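Bickerstaff Paintball Club
Minutes of the October members' meeting
Held in the clubhouse at the Midden site, 7.30 pm

Present: Akosua Osei (chair), Roy Cheetham (secretary, taking minutes), Sándor Boros (team captain), Nesma El Ouafi (site and safety), Masanobu Iwasaki (kit and air), plus members as signed in the book.

Apologies: received from two members of the second squad, who were working.

1. Minutes of the last meeting
Read and agreed with one correction. Under item 5 the minutes said the low bunkers on the left tape were to be replaced. It should have said re-pegged. Roy to amend the copy on the website.

2. Matters arising
The netting on the car park side has been raised to the new height. Nesma has walked the full length and is happy with it apart from one sag near the gate, where a tie has gone. She will fix it before the next walk-on day.
The letter to the farm about mud on the lane has been sent. No reply so far.
The lost barrel sock from the summer event has been claimed.

3. Money
Roy reported a balance of £3964 in the main account. The largest bill since the last meeting was £1483 for paint, which covers the rest of the autumn walk-on days if numbers stay as they are. The air fill bill is due before the end of the month.
Sándor asked whether the first team could have its entry fees paid up front for the winter series and pay the club back in instalments. There was some discussion. Two members felt the club had been caught out by this before. Agreed that the club will pay half up front and that the team will pay the other half itself before the entry closes. Akosua asked that this be written down clearly, and it now is.

4. First team report
Sándor reported on the Kirer event. The team played 7 matches in the prelims, won 4 of them and missed the cut on points difference. He thought the breakouts were much better than in spring, and that the trouble came late in points, when players on the snake side stopped talking to the back. He would like one training session a month given over to two-on-two and three-on-two endings. Agreed.
He also asked that players who cannot make training say so by noon the day before. Last month the squad was short on two occasions and drills had to be changed on the field.
Penalties: one minor for a player leaving the box early, one major for playing on with a hit on the pack. Sándor has spoken to both players. No further action.

5. Walk-on days
Numbers are steady. New players are mostly coming through friends. Nesma said the safety talk has become too long and people at the back stop listening. She has cut it down and will try the short version next time, with the chrono rules kept in full.
Rental goggles were raised again. Several lenses are scratched and should come out of use. Masanobu to sort through the whole lot and report what needs buying.
Litter after the last walk-on day was poor, mainly food wrappers and empty paint bags around the picnic tables. Players to be told at the morning talk to take their own rubbish home.

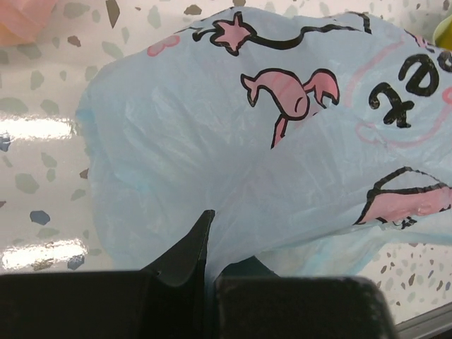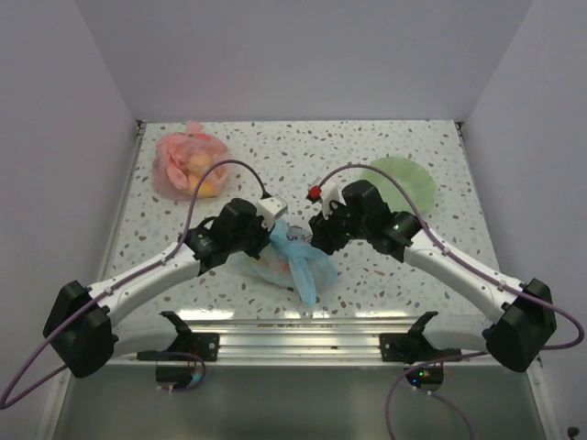
6. Kit and air
Masanobu has serviced the rental markers. Three needed new bolt o-rings and one has a cracked feed neck, which is on order. He asked again that markers be handed back with the hopper off and the air line bled. A note will go up by the kit hatch.
Two of the rental cylinders are coming up to their test date. He will take them in together to save a trip.
Nandix have offered the club a trial of their loader for the rental fleet. Masanobu has had one on his own marker for a few weeks and said it fed well but was slow to open for cleaning. The meeting was in favour of a trial on a handful of markers, with no promise to buy. Roy to reply to them.

7. Team jerseys
Three designs were passed round. The meeting liked the second, in dark green with the club name across the shoulders, but thought the numbers on the back were too small for a referee to read from the tape. Sándor to ask for a new drawing with larger numbers.
There was a question about whether second squad players should wear the same jersey. After a show of hands it was agreed that they should. Players pay for their own, as before.

8. Field layout for winter
Nesma proposed turning the field round for the winter so that the dead box is at the drier end – the present one was standing in water for most of last January. This would mean moving the pit tables and the chrono station as well. Sándor was for it. Roy asked how long it would take, and Nesma thought one full morning with enough people.
Agreed to do it at the next work party. Members to bring gloves, mallets and a spade if they have one. Bunkers will need washing before they are pegged back in.

9. Any other business
A member asked if the woods could be opened for a scenario game before Christmas. Akosua said the farm would have to be asked first and that two of the paths were blocked by fallen branches. To be looked at next time.
Roy reminded everyone that annual subs are now due. Anyone who has not paid will be charged the guest rate on walk-on days.
The kettle has stopped working. Akosua has a spare at home and will bring it in.

The meeting closed at 9.10 pm.

Actions
Roy: correct last minutes, reply to Nandix, pay air bill.
Nesma: netting tie by the gate, short safety talk, date for work party.
Masanobu: rental goggles, cylinders for test, note for kit hatch.
Sándor: jersey drawing, first team half of entry fees, training plan.
Akosua: speak to the farm about the woods, kettle.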